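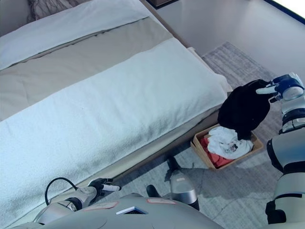 The Basket by the Bed

When Toshiko Oda moved to Drorley in June, she had 2 rules for the bedroom: pale colors, and no chair. "A chair becomes a mountain of clothes," she told me. Now the worn things go into a low woven basket on the rug — a shirt she will wear again, a sweater for tomorrow.

The bed she makes each morning in the same order. First the duvet, then the pillow, and last the fluffy white blanket over the foot end. In winter she pulls it up to her chin and reads. The basket she empties before dinner, if she remembers.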